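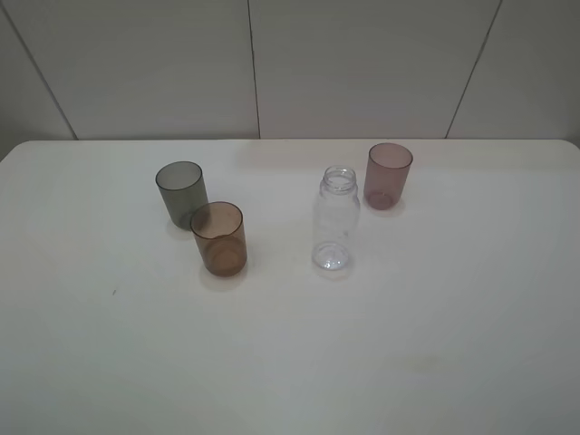
REPORTAJE | SOFTWARE Y MÁQUINAS

El vaso que no estaba allí

Enero de 2019

Cualquier niño de tres años distingue una botella transparente de la mesa que hay detrás. El software de Winbridge tardó bastante más de tres años en conseguirlo, y todavía hay días en que prefiere no comprometerse.

La empresa se dedica a la percepción: programas que reciben lo que ve una cámara y devuelven una lista de objetos con su posición. Durante mucho tiempo se ganó la vida con cajas de cartón, que son los clientes ideales. El cartón es opaco, tiene esquinas y no aspira a parecerse a nada más. Luego llegó un encargo de vajilla y envases, y el equipo descubrió que el mundo está lleno de cosas que se dejan atravesar por la luz sin la menor consideración hacia quien programa.

El banco de pruebas tiene la modestia de una merienda cancelada: tres vasos de color translúcido y una botella incolora sin tapón, todo vacío, sobre una mesa blanca. Un humano necesita un vistazo. Furetik, el módulo que separa un objeto de otro, necesita 200 milisegundos y una buena dosis de fe.

El problema de fondo es viejo. Muchos sensores de profundidad proyectan luz y esperan a que vuelva. Con un ladrillo, vuelve. Con un plástico o un vidrio transparente, una parte pasa de largo, otra rebota donde no debe y el resultado es un mapa con agujeros en el sitio exacto que interesaba. Las primeras versiones rellenaban esos huecos con la altura de la mesa, solución elegante que hacía desaparecer las botellas. El planificador de movimientos, informado de que no había nada, trazaba entonces trayectorias de una serenidad admirable.

Furetik prescinde en buena medida de la profundidad y se fija en los bordes. El óvalo de una boca, el cerco de una base, la sombra tenue al pie: migajas, pero migajas fiables. En la botella, el cuerpo apenas se diferencia del blanco que tiene detrás, mientras que el cuello anillado y la base se marcan mucho mejor. El programa localiza esos dos extremos y deduce que entre ambos debe de haber una botella. Es el mismo razonamiento que aplicamos a los calcetines que asoman bajo una cortina.

Los vasos teñidos parecían el consuelo, y cada uno por su cuenta lo es. Basta con poner el de color ámbar delante del verde grisáceo para que el borde de uno se monte sobre el costado del otro y los tonos se mezclen. En esa zona, cada píxel pertenece a dos vasos a la vez. La mayoría de los programas de segmentación exige que cada píxel tenga un solo dueño, como un registro de la propiedad, y ante un condominio se pone nervioso. Una versión de febrero zanjó el asunto declarando la existencia de un tercer vaso, pequeño y con forma de gajo, al que asignó una confianza altísima.

La solución consistió en admitir máscaras superpuestas: dos objetos pueden reclamar la misma mancha y nadie les pide que se pongan de acuerdo. Del orden se ocupa Skornorance, el planificador, que decide cuál conviene coger primero. Su regla inicial era ir a por el más cercano. La actual compara 31 agarres candidatos por objeto y descarta los que rozarían al vecino, además de los que obligarían al brazo a adoptar posturas propias de un contorsionista con prisa.

Queda la parte menos vistosa, la de las herramientas. Kurtuluş, el visor interno, reproduce cualquier intento fallido y enseña qué creía ver el programa en cada momento. Tiene 11 paneles, de los que se usan cuatro — los demás sobreviven porque borrarlos exigiría averiguar para qué servían. Con él se cazó al vaso con forma de gajo, y también un error de calibración que durante semanas se había atribuido, con gran aparato teórico, a la refracción.

La próxima tanda de pruebas añadirá agua a los recipientes. El líquido desvía la luz, desplaza los contornos y pone del revés lo que haya detrás. En Winbridge hablan de ello con el entusiasmo de quien ya ha reservado hora en el dentista.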